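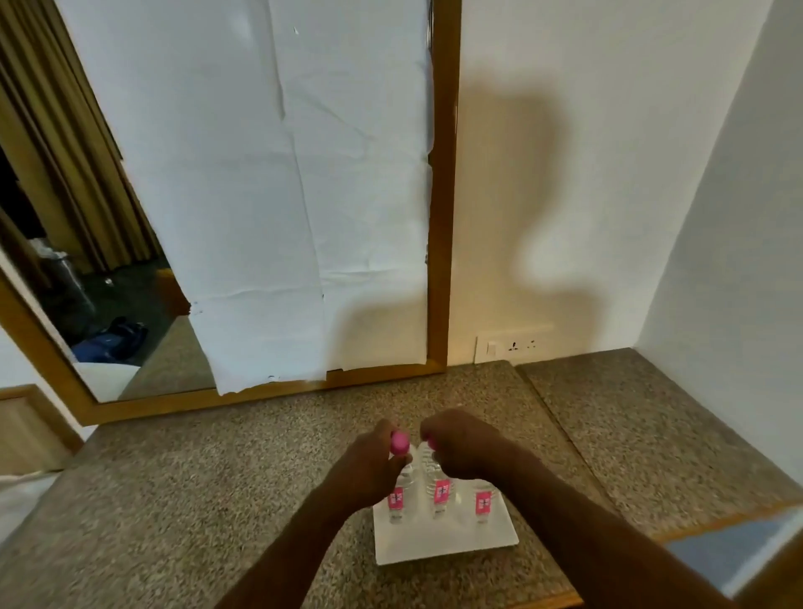

Bottles with pink caps on the granite counter.

October, mail filter notebook

Picked up where the last entry stops. The Vusdale office is still getting the fake shared-document notices, and the old rule misses most of them. The rule looks for a mismatched display name. These have a matching display name and a lookalike domain with one letter swapped, so they go straight through.

9:40. Pulled 2,000 messages from the quarantine and the delivered folder on the test server. Stripped the attachments, kept full headers. Mevis imported everything except a batch with broken character encoding. Re-saved those as plain text and they went in.

10:30. Set aside 600 for checking the new rule by hand. The rest is for tuning. Please don't tune against the 600, we did that in the spring and the numbers were useless.

11:15. First pass with the lookalike check on. Catches the swapped-letter domains well. Also catches two real suppliers, Sarantis and Bultell. Bultell sends its invoices from a second domain that is one letter off from its main one. Added both to the allow list, by exact domain only. No wildcards.

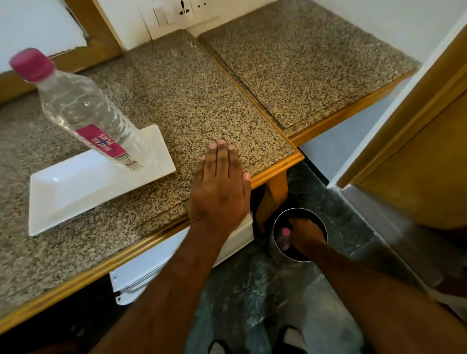 Mail Security Group, Internal Tools
Second pass after lunch. Added a check on the age of the sending domain. This helps with the notices but it slows the queue. With the age lookup on, a burst of about 200 messages backed up long enough for the monitor to complain. Turned on caching for the lookup and ran the same burst again. No complaint that time. I would still like to see it under a normal morning load before it goes anywhere near the live server.

Things the rule still misses:
- messages with the link inside a calendar invite
- replies inserted into an old thread from an account that has been taken over
- anything where the link is only in a QR code

The calendar ones are probably worth doing next. The parser already opens the invite, it just doesn't pass the link field along. The thread replies are a different problem and should have their own ticket.

3:50. Wrote up the rule change and left it in the review folder under lookalike-2. Config from before today is saved next to it, so rolling back is a copy and a restart.

To do: ask Vusdale for the original of the payroll message. The forwarded copy lost its headers and I can't tell which server it came through. Also clear the test quarantine, the disk is nearly full again.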